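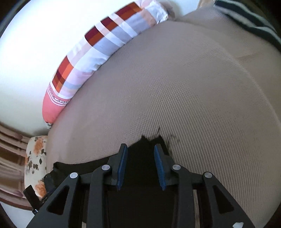

Can a machine do the laundry yet?

Parts of it, and the easy parts at that. Washing and drying have been handed over to machines for so long that most of us have stopped thinking of them as robots. Picking clothes up, sorting them, folding them and putting them away is still done by people nearly everywhere, with a few slow and rather expensive exceptions.

Laundry robots: an overview

I've kept this entry for the Skindeo household encyclopedia going for a while now, and it gets more letters than anything else I write (dishwashers come second, a long way behind). This version was last gone over on 2020-06-08.

What counts as a laundry robot

I use the term for any machine that handles loose cloth by itself. A washing machine doesn't count, clever as it is, as you have to fill and empty it. A folding cabinet half counts. You clip a shirt to the front, it pulls the thing in and a folded shirt comes out at the bottom, but somebody had to find the shirt and do the clipping.

Why cloth is hard

A mug is the same shape wherever you put it down. A black T-shirt dropped on a bed could be in any shape at all, with the sleeves tucked under and the hem hidden, and the robot has to work out which bit it is looking at before it can do anything useful. Dark cloth is worse! Folds that you and I would spot straight away hardly show up to a camera, and a bed usually has other fabric on it too: covers, cushions, a pillow with a busy pattern. Where does the shirt stop and the bedding start? People sort that out partly by touch, and touch is something most machines are still poor at.

Then there is the grip. Two flat jaws with soft pads will hold an edge nicely once they have one, but getting hold of a single layer without pinching the sheet underneath is fiddly. Tatiana Rusnák, who built arms at Duan, told me her team spent a whole January on towels. Just towels.

How well they do

The best figures I have come from the Surumach trials. Their two-armed machine was given 200 garments, one at a time, on an ordinary made-up bed. It picked up and folded 53 of them properly on the first go, and took 33 minutes over one especially awkward pair of leggings before it was switched off. I find that rather endearing, but I wouldn't want to wait for my pyjamas. Igor Hrubý has argued in his letters to me that the test was unfair and that a table would have given a far better score. I'm sure it would. I don't keep my clothes on a table, though.

On the shop floor

Commercial laundries are much further along. The Clilholm plant feeds flat sheets through spreading and folding machines all day long, with 2 people at the front end to find the corners. Sheets are all one shape and arrive in stacks of the same kind, so there is far less to puzzle over. Mixed clothing still goes to the hand tables.

Learning by being shown

Most of the newer work leans on examples of people doing the job, in proper homes with all their clutter, and I think it's the most promising route so far. It is slow to gather, and a robot that has learnt one family's bedroom can still be stumped by the next.

See also: bed-making machines; socks, pairing of; ironing.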